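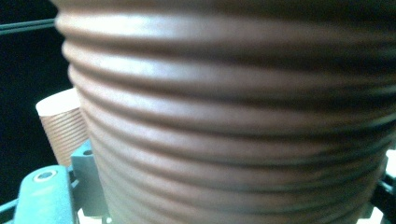 Fig. 4. Ripple-wall paper cups, brown outer wall.

4.2 Loading the cup holders

1. Stand both wire holders on a level table, side by side, round bases down.
2. Take one sleeve of cups and remove all of the wrapping.
3. Lower the cups into the holder as a nested column. Do not press down on the column.
4. Repeat for the second holder.

Note: Ripple-wall cups make a taller column than smooth cups of the same number.

Caution: Do not carry a loaded holder by the cups.

4.3 Covering the columns

1. Place one cup upside down on top of each column.
2. Lift the cover cup off before serving and set it aside.

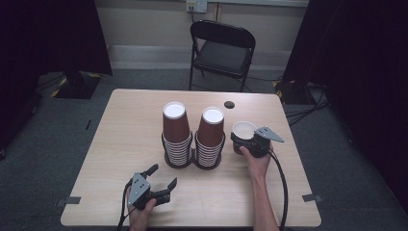 Maarja Jaunzems asks whether the cover cup may be used for drinks at the end of the day. It may not; discard it and fit a fresh one.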